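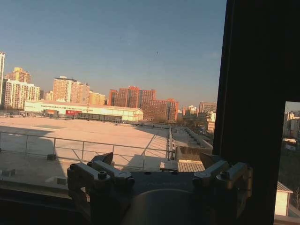 About Fitham Language School

Fitham teaches English and three other languages to adults who work during the day. We opened 11 years ago with one evening group and a shared whiteboard. The school now runs classes six days a week, in the morning before work, at lunchtime and in the evening.

Most of our students live or work in Olerden. They come to us for a job interview, a move abroad, a licensing test, or a family they have married into. Some have not sat in a class since they were teenagers, and we plan the first weeks with them in mind.

How we teach

A group has no more than 10 students. Each course lasts 25 lessons, and every lesson is 90 minutes with a short break. We use our own workbook, which the teachers revise each November. Homework is short and is checked at the start of the next lesson. Students who miss a class can sit in on the same lesson with another group that week - call the office first so we can hold a seat. 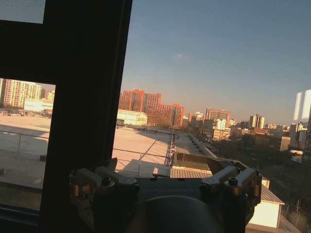
Do I have to take a placement test?

Complete beginners don't. Everyone else takes a short written test and has a talk with a teacher. It takes less than an hour, there is no charge, and you will get your level the same day.

Our teachers

All of our teachers have a degree or a teaching certificate, and most had taught elsewhere before joining us. New teachers spend their first month alongside an experienced one. We pay for planning time as well as class time, and many of our staff have stayed for years.

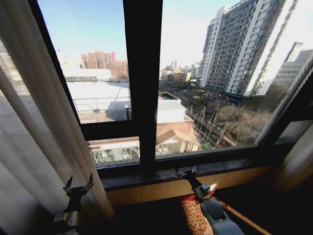
Courses for companies

We also teach at workplaces. Our longest-running client is Rultholm, a shipping office where we hold two groups a week. Company courses are built around the calls, emails and reports that the staff deal with in their own jobs. A course can start in any month.

Last year 466 students finished a course with us, counting both evening groups and company groups. Those who pass the final test get a certificate that states their level.
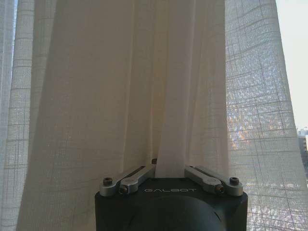 Lund Fund

The Lund Fund pays half the course fee for students who are out of work or caring for a relative at home. Applications for the winter term close on 4th October. Forms are at the front desk, and the office can help you fill one out.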